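Category: Education and Robotics

Gretulthorpe, October 30, 2024. The Multby Robotics Club is pleased to announce that it opens its new training course, in which students teach household work to robots by doing this work themselves with hand-held grippers. The course takes place in the club room in Gretulthorpe and it is free of charge for all students of the district.

The club was founded by a small group of pupils who wanted to take part in competitions for line-following cars. In the last two seasons the interest of the members has moved more and more to the question how a robot can handle soft objects. A block or a bottle keeps its form when it is picked up. A towel or a shirt does not, and for this reason the members have chosen the folding of cloth as the first task of the course. 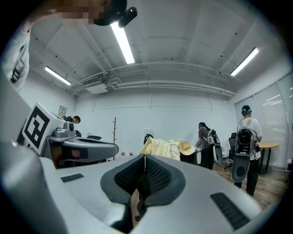 The new course is built on practice from the first evening. Students work with the grippers in their own hands, and the recorded movements are later used for the training of a small model on the club's computer. For the cloth task the ribbed surfaces in the V-shaped jaw are important, and the students learn to bring a fabric, such as the yellow cloth, into the narrow gap in the middle of it. The black and white marker on the gripper is also a subject of the lessons, together with the basic geometry that a student needs to calculate a position from such a pattern. After this, every team writes its own short program to sort the good recordings from the bad ones.

The course has 15 places and lasts six weeks, with one meeting of two hours every week. Students work in teams and exchange their roles during the evening, so that each member has practice in handling, in recording and in checking of the data. No earlier knowledge of programming is asked. Students who have already written some code will receive additional exercises.

The course is supported by the Mensah Fund for Technical Education with a grant of 1330 dollars, which the club has used for cloths, printed markers and storage disks. The teaching plan was prepared by the club's own instructors during the summer.

At the end of the course the four best teams will be invited to represent the club at the Clornetti Student Challenge in March. The task of this year is to fold and stack a set of kitchen towels, and the teams must explain their method to the jury in a short talk.

Registration is open now at the club room and through the participating schools. Students under 16 need the written agreement of a parent. Members of the press who wish to visit a meeting are kindly asked to inform the club in advance.

Last updated: October 2024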